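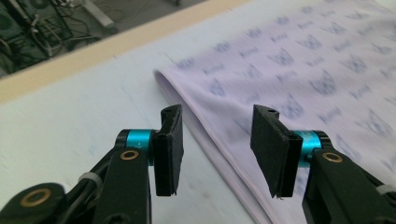 Prirkari Manipulation Group, Tremthorpe

# Open-day cloth set

Last updated: March

Recordings from the spring open day, fabric-handling station. Operators used a hand-held two-finger gripper on printed cloth laid on a white tabletop. The reference task is an edge pinch: approach a folded edge with the fingers open, close, lift.

## Contents

300 episodes. 102 were recorded by visitors after a short briefing, the rest by staff. Each episode is capped at 20 seconds. Visitor episodes carry operator = guest in the index.

## Known issues

Motion blur is common on approach — small print on the cloth may not be legible. Do not use these clips for text recognition. Cables on the floor can enter the view past the table edge; they are not masked.

## Loading

Use the Rorau reader, index file first. Older readers fail on the guest field.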